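Subject: Re: [kerngate-office] Scanning the paper handouts
Date: December 5, 2020

> I have a folder of printed handouts from the May workshops and I need them as PDFs before we clear out the cabinet. Is there a trick to getting them flat and straight? Half of mine come out tilted, and a few have a gray band down one side. Also, is 300 dpi overkill for plain text? The Naso folder is already getting big and I don't want to fill it up.
>
> I've been closing the lid every time and it takes forever.

I went through most of the Kassab binders this fall on a flatbed, so I can tell you what I settled on. I'm sure others on the list do it differently.

First, take out every staple and go through the stack for sticky notes. Fan the pages before you start. If a page was folded to fit an envelope, put it under a heavy book overnight. I lost an evening to a set that had been folded in thirds, and the creases still show on the scans.

On the tilt: the sheet has to go all the way into the corner with the alignment mark, and then it has to stay there. Mine almost always moved when the lid came down, from the puff of air. Lower the lid slowly for the last inch. For single sheets of black text I often leave the lid up and hold the page down with both hands, fingers flat, well away from the print.

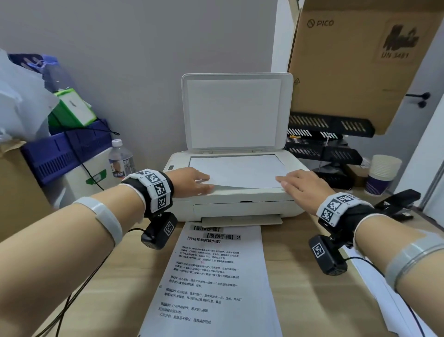

You do get darker edges with the lid up, and that may be your gray band if the lid isn't closing all the way on some of them. Cropping takes care of it. Don't do it with anything that has photos or pale pencil notes on it. Those need the lid down. And look away from the lamp while it runs.

On resolution, 300 is fine and I would stay there. I tried 200 on one binder and the small print in the footnotes got mushy, so I had to do it over. Set the color mode to grayscale unless there is highlighter on the page. That saves more space than dropping the resolution does. My whole run was 267 pages and the folder ended up smaller than the one set I had scanned in color by mistake.

Keep the originals in a stack right in front of the machine and start a second, face-down stack for the ones you've done. If you get interrupted, finish the page you're on first. I skipped page 30 of the Bikora guide that way and didn't notice until somebody asked for it.

Numbering: the old handouts have no page numbers past the cover, so I penciled a small number in the bottom corner of each sheet before scanning. For file names I use the binder name, then the handout title, then the page. Leave out spaces and brackets. The shared drive accepted brackets in titles but the backup did not, and I had to rename a batch of them by hand.

Wipe the glass before you begin and again every 100 sheets or so. Use a dry lint-free cloth. Old toner comes off on it more than you would expect, and one speck will put the same dot on every page.

Two questions back to you. Are any of yours double-sided? And do you want the text searchable? If so, leave the files as they come off the scanner and tell me when they're in the folder. I can run the text recognition on the whole batch at once.

Please don't recycle the paper until we've opened every file. There is still room on the bottom shelf.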